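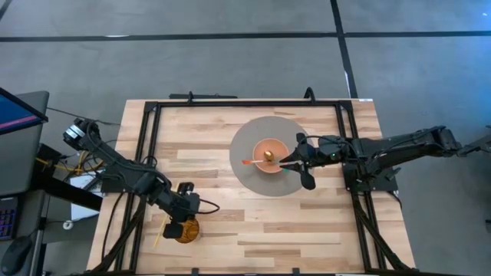 Category: Crafts & Home / Painting / Beginner

Gold paint on a small egg shape is a nice project for a long evening, but many beginners tell me that the gold comes out dull or full of lines. I had the same trouble for a long time. My first good one was in September, after I changed the order of the steps and stopped to hurry between the coats. In this tutorial I write down how I do it now. You will need a small egg form, paint, a thin stick or brush, a bowl to hold the egg, and a flat place to put the bowl. An orange-peach bowl like mine, on a flat gray disc, is good for this work, as the gold shows very clearly against the lighter inside of the bowl and you can find the dull places fast. Any small bowl will do, but please choose one without a pattern.

What I use

- Egg forms of wood or hard paper, 40 mm long. I buy them from Kusuma in a bag of 5.
- Vareo acrylic paint in ocher or warm brown, for the ground color.
- Vareo gold acrylic paint.
- One soft flat brush and one very thin round brush.
- A few wooden skewers.
- Fine sandpaper.
- Clear gloss varnish, water based.
- A bowl, a turntable or round mat, old newspaper, a soft cloth.

Step 1. Sand the egg

Even when the egg looks smooth from the shop, please sand it. Go around the egg and not from top to bottom. Press lightly. When you finish, wipe off the dust with a cloth which is a little wet, and let the egg dry completely. Then close your eyes and turn the egg in your fingers. Fingers find small bumps better than eyes do.

If there is a small hole, fill it with wood filler and sand again the next day.

Step 2. The ground color

Gold paint is thin. If you put it directly on the pale wood, the wood shows through and the gold looks green or gray. So we begin with a warm color. I like ocher. Some people like red brown, and it gives an older, darker gold. Black is also possible but I do not recommend it for the first egg.

Paint the lower half first. Stand the egg in the bowl with the painted part up, and wait until it is dry. Then turn it and paint the other half. The paint should be like cream for coffee. If it is thicker, add one drop of water, mix, and try on paper before you touch the egg.

Do two coats of ground color. After the second coat the wood should not be visible anywhere.

Step 3. The first gold coat

Shake the gold bottle well. The shiny part of the paint sinks down when the bottle stands on the shelf, and if you forget to shake, you will paint with almost clear liquid. I forgot it more than once.

Take only a little paint on the flat brush. Pull the brush in one direction, from the wide end to the pointed end, and do not go back over the same place. The first coat will look poor, with stripes and thin spots. This is normal, leave it. When you try to repair it while it is half dry, the brush takes the paint off again and you get a rough mark.

Between the steps you can lay the brush or skewer across the bowl, over the rim. It does not roll away and the table stays clean. Only be careful that the tip with paint is outside of the bowl, or a drop will fall on your egg.

Step 4. Second and third coat

Wait one hour at least. In a cold room wait two. Now paint the second coat across the first one, around the egg. The third coat goes again from end to end. In this way the brush lines cover each other and at the end you almost cannot see them.

Turn the disc and not the egg. This is my most important advice in all the tutorial. When you lift the egg with your fingers, you leave prints in the gold. When you turn the whole disc slowly with the bowl on it, you can see every side in the light and your hands stay away. If you must move the egg inside the bowl, push it gently with the clean end of a skewer. Push low, near the bottom, and only when the top feels dry.

Step 5. Small repairs

For a spot where the ground color is still visible, use the very thin brush and touch only this spot. Two small touches are better than one big drop. A drop will dry with a ring around it.

Step 6. Varnish

Let the egg stay until the next day. Then give one thin coat of gloss varnish to each half, with drying time between. Some varnish makes gold paint less bright, so test yours first on a painted piece of card. With the Vareo gold I have good results from Skidik varnish, but I tried only the gloss one. About the matte I cannot say.

If something went wrong

The gold is sticky after one day: the coat was too thick. Wait two more days before you do anything.

The egg is glued to the bowl: twist it softly, do not pull. Next time put a small piece of baking paper under it.

Little hairs in the paint: take them out with a needle when the paint is dry, sand this place very lightly and paint gold again.

Keep the finished eggs in a box with soft paper, each one separate.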